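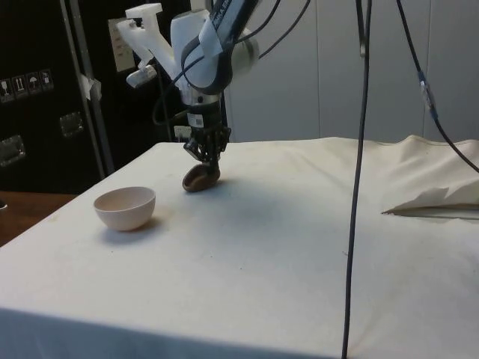 Chiamaka Uzor wrote:
I would wait longer than your mother wants. We kept everybody away for the first three weeks, even my own sister, who lives two streets from us. The social worker suggested it and I was angry with her at the time. Now I think she gave us good advice. Our daughter had just lost her foster home and she did not need ten new faces bringing teddy bears.

Alper Demirtaş wrote:
Thank you, Chiamaka. For those who did not see my first post: our son is coming home in April, he will be almost four. My parents have already bought tickets to come and stay with us in Ashby. They bought them before asking me. In my family a child arrives and the grandparents are at the door, it has always been so. I do not know how to tell them "please do not come yet" without it sounding like "we do not want you."

Fabrice Masson wrote:
I have to disagree a little with Chiamaka. We were also told to keep the family away, and we did it, and it was very lonely. My husband went back to work early and I was alone with a boy who did not sleep. When my mother finally came, I slept one whole afternoon and I was a better father the next day. So please do not think that being strict is always good for the child. A tired parent is also not good for the child.

Chiamaka Uzor wrote:
I did not say strict for everybody, Fabrice. But there is a difference between a grandmother who comes to cook and lets you sleep, and a grandmother who comes to hold the child. Many cannot stop themselves.

Fabrice Masson wrote:
That is fair. Mine cooked. I admit she also held him, but later.

Erhan Toprak wrote:
Alper, I am from a similar family, so I understand about the tickets. What helped us was to write one message for everybody, with the rules, and to send it before the child came. We wrote that for the first time only we two would feed him, bathe him, put him to bed and comfort him when he falls. Others could play with him in the same room, for a short time, but if he cried they should bring him to us. I translated it for my father and read it to him by phone. He was quiet and then he asked if he is allowed to give him a cookie. I said, you can give it to me and I will give it to him. He accepted this. I think it was hard for him.

Ching-wen Tsai wrote:
We also had the food rule and I was surprised how much it matters. Our girl would go to any adult who had something to eat, also strangers on the train to Skosia. Everybody said what a friendly child. It was not friendliness, she did not know yet who was her person. It took 14 months before she would check my face first.

Alper Demirtaş wrote:
This I did not know, about the food. I will put it in the message. Erhan, could you send me yours? I can change the names.

Erhan Toprak wrote:
Sent. It is long, please cut it. My wife says it reads like a rental contract.

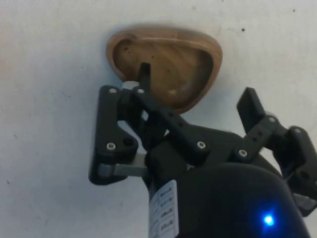

GRANDPARENTS WHO MUST TRAVEL FAR
(continued from the thread above, moved by moderator, 222 views)

Ching-wen Tsai wrote:
I start the new part with my own case, as it is near to Alper's. My parents needed a long flight, so "come for one hour on the weekend" was not possible. We asked them to rent a small apartment in Pestport, close to us but not with us. They came in the mornings after breakfast and left before lunch. My mother was offended for about a week. Then she discovered the market and was less offended.

Fabrice Masson wrote:
Not everyone can pay for an apartment. I say this only so that people who read it do not feel they are doing it wrong. If they must sleep in your house, let them have their own times. Ours went for a long walk at bedtime, every evening, in every weather.

Chiamaka Uzor wrote:
The walk at bedtime is a very good idea. Bedtime was the worst moment for us for up to 8 weeks and I could not have done it with someone listening behind the door.

Alper Demirtaş wrote:
I spoke with my parents last night. My father took it better than I expected. My mother cried, and then she asked if she may at least see him on video. I said I will ask here. They agreed to change the tickets but the airline wants a fee, which we will pay for them.

Erhan Toprak wrote:
Pay the fee, it is cheap for peace in the family. About video I am not so sure. Our boy found it strange to see people in the telephone who knew his name. We sent short films to my parents in place of calls, and they watched them very many times.

Fabrice Masson wrote:
With us it was the opposite, he liked the video and waved at everyone. You must see how your son is.

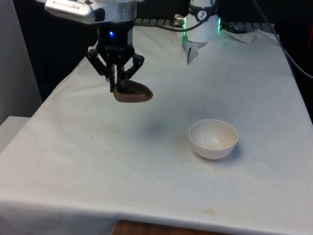

Alper Demirtaş wrote:
Should we show him photos of the grandparents before he meets them?

Ching-wen Tsai wrote:
We did, a few days before, with one page for each person and the name under it. Keep it small at first. He will already have your own introduction book, and that one should stay the important one for him.

Chiamaka Uzor wrote:
I agree with this. And use a photo in which they look as they look now. Our daughter waited for an uncle with a beard, and he had shaved it. She would not go near him until the evening.

Alper Demirtaş wrote:
My father has had the same mustache since before I was born, so we are safe. I will ask them tonight for two pictures. The social worker from Tatgate visits us at ten tomorrow and I will show her the message also, maybe she wants to change something. Thank you all, I will write again when he is home and we have slept a little.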